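Wenilberg bench arms, notebook
15/09/2018, shared workshop, back bench
Entry by Mohammed-Awal Sarpong

Both arms are on the rail again. Rehomed left and right, saved the offsets under Jorkari in the config folder. The old file is still there, don't load it, the left elbow limit is wrong in it.

Job for this session is cable picking. Blocks are too easy now and tell us nothing about the fingers. Put the black video cable on the table in a loose heap and ran the grasp routine at slow speed, closing force at 149 on the controller scale. 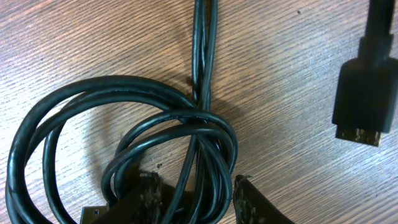 What speed should the gripper close at on thin cable?
Start at the slowest setting and leave it there until the finger gap is calibrated. A fast close pushes the strand out before the pads meet.

Step count for a full close is 1265 on the left and 1159 on the right. They should be nearer than that. I think the right horn is one spline off, but I don't want to pull it until the Michalík spacers are here. For now the difference goes in as a correction per side.

Moved the ready pose inward so the grippers face each other over the middle of the table. Handing over is shorter from there and the elbows stay clear of the bench edge.
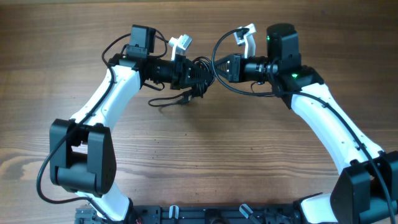 The new pose needs more slack at the wrists than the old one did. I set the wrist roll limit to 8 degrees short of where the cable starts to pull. If anyone changes the ready pose, check that limit again before running at speed.

Grasp planner still goes for the densest part of the heap every time. Going for a connector first would make more sense, as it has flat sides and a fixed shape. Zitside has a branch with an edge detector in it that might do for this. Will try to merge it in October.

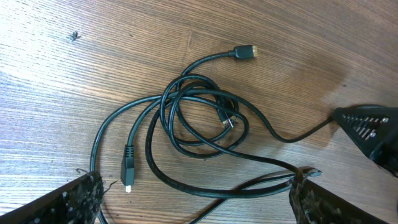
Wrist view, cable heap and connectors between the fingers.

To do: recheck right horn, order pad material, copy the Jorkari offsets to the workshop drive. Power supply goes back on the top shelf, fan side out.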